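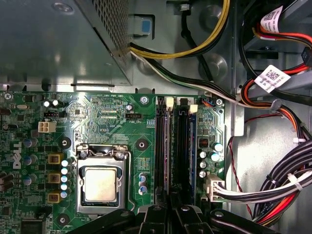 Computer disassembly at Zalness

The Zalness plant in Lastitz is a refurbishing and parts recovery site for used office computers. It takes in desktop machines from schools, banks and public offices, sorts them, and either repairs them for resale or strips them for parts. Since the introduction of robot cells on the disassembly floor, the plant has often been used as a case in discussions of automation in repair work. It employs 399 people, of whom 27 work in the robot section.

Background

Zalness began as a repair shop and moved into parts recovery when the volume of retired office desktops outgrew the demand for whole machines. For many years all disassembly was done by hand. A worker stood at a bench with a screwdriver, a pair of cutters and a set of bins, and took each computer from closed case to empty chassis. The plant handled about 2000 machines a month this way.

The work was steady but hard on the hands. Sore wrists and cut fingers were the most common complaints in the plant's health records, and new workers often left within their first summer. Production manager Torbjørn Lie proposed automating part of the line after two benches stood unstaffed through July.

Layout and process

Work is divided between manual benches and robot cells. Computers are opened and dusted by hand, and the operator decides at this point whether a machine goes to repair or to recovery. Those marked for recovery are clamped in a tray and passed to a cell.

In the cell, a robot arm with a two-finger gripper works inside the open case. It removes memory modules, lifts out loose parts and presses or pulls at fixed points on the board. The arm is guided by a camera near the gripper and by a program called Pietrzak, named after the street where the first test cell was set up. The program holds a map for each motherboard model, with the position of the processor socket, memory slots, power connectors and mounting screws.

Desktop boards from large makers such as Dell are well suited to this, as the same layout returns in batch after batch. A typical board has its processor in a metal retention frame with a load lever at the side, and memory slots with retention clips at the ends. Coolers are taken off by hand before a board reaches the cell when the processor is to be recovered.

Cables remain the main difficulty. Power supply leads, fan wires and front panel wires lie differently in every case, even in machines of the same model, and may cover a screw or a slot. When the program can't find a part it stops and calls an operator, who moves the wires aside or finishes the step by hand. Cable ties are cut by people.

Effects on employment

No jobs were cut when the cells were installed, though the number of bench positions fell through transfers and retirements. Most of the bench workers who moved to the robot section became cell operators. An operator looks after three cells, answers stops, checks recovered parts and reports board models that the program doesn't know.

Training lasts six weeks and is led by Grażyna Walczak, a former bench worker. It covers safe entry to the cell, restarting after a stop, and the marking of screws and connectors on a picture of a new board. Marking is paid at a higher rate than bench work.

Opinions among the staff are mixed. In a workplace survey, operators reported less pain in the hands and more tiredness of the eyes. Several wrote that they missed seeing a machine through from start to finish. Kasun Seneviratne, the shop steward, has argued that the pace of the work is now set by the cells, and that an operator with three stops at once is under more pressure than a bench worker ever was. After talks with management, a fourth cell per operator was dropped from the plan.

Output

The plant now handles 4000 machines a month. Part of the increase comes from a second shift, which runs until 10 p.m. with a smaller crew. Boards with damaged sockets, bent cases and unusual models are still sent to the manual benches – on some days these make up a large share of the work.

Related sites

A smaller plant run by Zutell uses the same program for laptop computers, with less success, mainly on account of glued parts. Lucyna Domański compared the two sites in a study of job content in recovery work and found that operators at Lastitz had more say in how tasks were divided.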